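# Robotics Club: Frequently Asked Questions

Last updated October 7, 2019

Please read through this page before writing to the club address. Most of what we get asked in the first month of the school year is answered on it.

## Joining

**Who can join?**

Any enrolled student. You do not need to be in an engineering program, and you do not need to have built anything before. We had 40 members at the end of last year.

**Is there a fee?**

Dues are $40 for the year. That pays for parts, cables and the snacks we use as test objects. If the fee is a problem, write to us and we will waive it.

**Do I need to know how to program?**

No. New members start with the short Python course on the club drive. It takes about 4 evenings. If you already know Python, skip to the last lesson, where you move one joint of one arm and log the result.

**Can I join after the fall?**

Yes, but the teams for the Borkard Cup are set by then. You can still work on the bench projects and help with testing.

## The two-arm table

**What is the two-arm project?**

It is our entry for the packing event at the Borkard Cup. Two arms share one table and have to put store packages into a container. The software is called Mugo and was written by members over three years. It plans for both arms together so they stay out of each other's way. 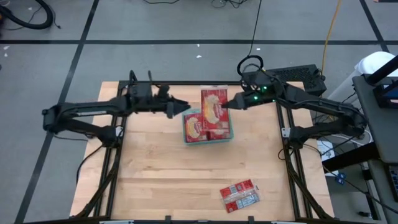
*The two-arm table with snack boxes and the teal container.*

**What objects do you practice with?**

Mostly boxed and wrapped snacks. Boxes are easier because the sides are flat. Clear plastic wrap is harder, both to grip and for the vision code to find. The rules allow any sealed grocery item under a pound, so we change the set every few weeks.

**How is a run scored?**

Each item that ends up in the container earns points, and dropped or crushed items lose points. A perfect run is 100. Our best score so far is 89, set in July. Our average over that same month was 66, and that is the number we are trying to raise this year.

**Can I use the table on my own?**

Only after the safety check. You read the two-page sheet, show an officer that you can find the stop button, and do one supervised session. After that you can book time on the sign-up sheet. One booking is two hours.

**What should I do if an arm jams?**

Press stop. Do not pull on the gripper. Write down what was on the table and which program was running, then send the log to the two-arm channel. If a finger is bent, leave it on the arm and put a note on the sign-up sheet so the next group knows.

**Can I move the frame or the arm bases?**

No. The arms are calibrated to the table, and a base that shifts by even a little means doing the calibration over. It takes most of an afternoon.

## Other projects

**What if I am not interested in arms?**

There are two other groups. Breltis is the line-following car and is the best place for people who like electronics. Kosex is a sorting machine for small hardware, still at the design stage, and needs people who can use CAD.

**Can I be in more than one group?**

Yes, but pick one as your main group. You will get its messages and be expected at its meetings.

**Can I bring my own project?**

You can use the hand tools and the soldering station for your own work when no group has them booked. Club parts stay in the club. Label anything you leave on the shelves with your name and the date, or it will go in the scrap bin at the end of the term.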